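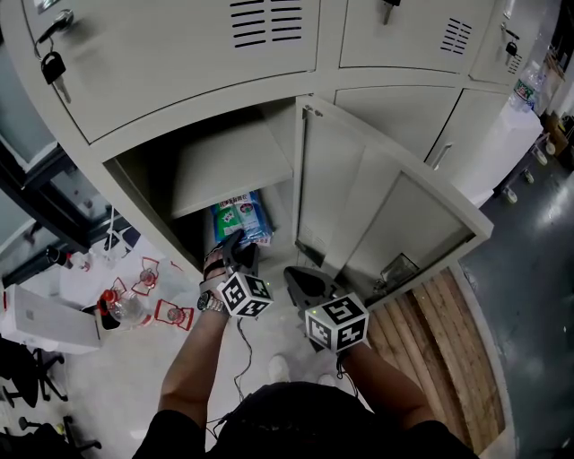
Soccer > Lower League > Fan Threads

OK I've slept, I've eaten, I've had a shower long enough to annoy everyone I live with, so let's do a proper thread on Rellville's cup night at Lorkadwood. It's a long one, mute me if you only came for the league stuff.

First thing, the trip. 134 miles each way on a weeknight, and I said yes before I'd even looked at a map. We've been drawn at home in this cup for what feels like forever and I really wanted one proper away night under lights. I got one!

The away allocation was 200 and it sold out by lunch. I know some of you missed out and I'm sorry. The club put the sale up while half of us were at work and the page kept kicking me back to the start every time I typed in my card. I got through on my phone in a parking lot.

Lorkadwood's ground is great, by the way. I'd never been. You come down a hill past a row of houses and it's just sitting there at the bottom, floodlights already on, smoke coming off the burger stand. The stand behind the goal is so low that when the ball goes over it you hear it land on somebody's roof.

Crowd was about 2,000, which for them is huge and for us would be a fire hazard. They had the drum going before the teams were even out. Our end had a trumpet for a while and then we didn't have a trumpet, I don't know what happened there.

Team news, and I'll admit I groaned out loud. We went with a back five again. I get it, they're a division above us and they had put a hatful past everybody at home this fall. But every time we play the five we end up with two guys standing next to each other marking the same blade of grass.

And for twenty-odd minutes I was completely wrong. It was lovely. Our wing backs were so high up the field that their wide players had to chase them the whole way back, and you could hear their bench getting mad about it. We were right next to their bench. I learned some words.

Then the goal. Our left wing back picks it up near halfway, plays it inside, keeps going, nobody tracks him. Ball comes back over the top, he takes it on his chest and hits it across the keeper before it bounces. I had a full cup of tea in my hand when he hit it and I did not have one after.

I'd love to tell you about the celebration but I was face down on the step in front of me with a stranger's knee in my back. Great knee. Great stranger. We hugged twice more during the night and never swapped names.

Halftime, one up, away from home, against that lot. The line for the restroom was the happiest line I've ever stood in. One older guy in the new third shirt (the Soylu one, with the mustard sleeves) was telling everyone he'd dreamed the score and wouldn't say what it was in case he jinxed it.

While we're on it, a quick detour on the Soylu shirt. I was rude about it in June when the club posted the drawings. I called it a hot dog stand. I take it back, it looks terrific under floodlights and terrible everywhere else, so I guess we need more night games.

Second half. You know where this goes if you've been following us for more than a week. We dropped ten yards. Then we dropped another ten yards. By the hour mark our striker was defending corners and our keeper was taking so long over goal kicks that the referee ran all the way over to talk to him.

I don't want to pile on the coach here. People online were saying he told them to sit back, and from where I stood he was waving his arms like a man trying to land a plane, trying to get them up the field. They just couldn't get out. Lorkadwood's two in the middle were winning everything, every header, every bounce, every loose ball.

The equalizer was a good goal and I'll be a grown-up about it. Short corner, which we never defend, whipped in to the near post, flicked on, and their big center back was all by himself at the far side. He could have stopped to tie his shoes. Pretty sure the flick was meant as a shot but they all count.

The place went nuts. The drum got louder. There was a kid a few yards away on the other side of the fence, tiny little guy in a bobble hat, doing a rude gesture at us with the sweetest smile on his face. His mom saw him, told him off, and then did it herself.

Now the penalty. I've watched the clip so many times this morning that my phone keeps suggesting it to me. Our sub goes down the side of their box, gets past his guy, gets his heel clipped. It's not violent or anything. It's a clip. He goes over because his legs have been tangled up and that's how legs work.

Referee's looking straight at it. Waves it away. The assistant on our side has her flag down and is staring at the spot like she's reading a menu. I have never heard 200 people make that noise.

To be fair (I hate being fair) there's an angle from behind the goal where it looks softer. Their fans have been sending it to me all day. Thank you, all of you, I've seen it. I still think it's a foul anywhere on the field and I think if it's at the other end with the drum going, it gets given.

No video review at this level, and before you start, no, I don't want it. I stood through one game with it last season on a day out at a big ground and nobody around me knew what was being checked or for how long. I'd take a bad call over that every time. Ask me again when I've calmed down.

So then the board goes up. Four minutes. And I turned to my brother and said "we'll take extra time." Out loud. With my mouth. He hasn't brought it up yet but he will, he'll bring it up at my funeral.

You've all seen it. Long throw, half cleared, comes out to their right back, who's never scored a goal in his life according to the guy on the speakers. He hits it off his shin. It goes into the ground, up over our captain's leg, and in off the post. Our keeper had gone the right way for the shot the guy meant to take.

And that's the cup done for another year. Two minutes away from extra time with their best player limping. I stood there with my hands on my head for so long my shoulders hurt today.

What I really want to talk about is after. The players came over, all of them, even the sub keeper, who was in a coat the size of a tent. Our left wing back was in tears. Somebody started singing his song and it went on and on, way past when the home end had emptied out, and they just stood there and clapped us back.

The stewards were great too and let us finish. One of them told me on the way out that we were the loudest away end they'd had since Mutum came in the league a couple years back, and considering how much I dislike Mutum I'm choosing to be only a little bit insulted.

Ride home: quiet for the first hour, then somebody found a bag of donuts, then it was fine. We stopped at a rest area where everything was closed except a machine that sold soup. I don't recommend it. I had the tomato and my brother had the chicken and they were the same soup.

Got in at some horrible hour. Couldn't sleep, kept replaying the throw-in. If our guy heads that to the side and doesn't head it straight up in the air, I'm writing a completely different thread right now and I'm unbearable about it.

OK, some actual soccer thoughts, since a few of you asked in the replies. One, the wing backs need to stay high even when we're winning. We looked like a real team for half an hour and then we looked scared. Two, please somebody put a man on the short corner. I've been asking since preseason.

Three, the new kid in midfield has to start. He came on when we were hanging on by our fingernails and he's the only one who put his foot on the ball and looked up. He gave it away once, fine. Everybody else had been giving it away with their eyes shut.

Someone asked if the back five stays for the weekend. I hope not against a team that's going to sit in their own box all afternoon. Go back to two up front at home, get crosses in, be a bit annoying. We used to be so good at being annoying.

Also seeing people say the cup didn't matter and now we can "focus on the league." I can't get on board with that. We're mid-table. We'll be mid-table in spring. That night was the most fun I've had following this club in years, and I had it while losing.

Last couple of things. If you lost a gray scarf on the second bus, it's with the driver and he's handing it in at the club office. If you're the stranger with the knee, I owe you a tea, and I'll be in my usual spot by the corner flag for the next home game.

Mutum at home next in the league, tickets are up now on the club page, and it's already letting people pay on the first try, so go figure. Bring a trumpet if you own one.

Posted 1 December 2023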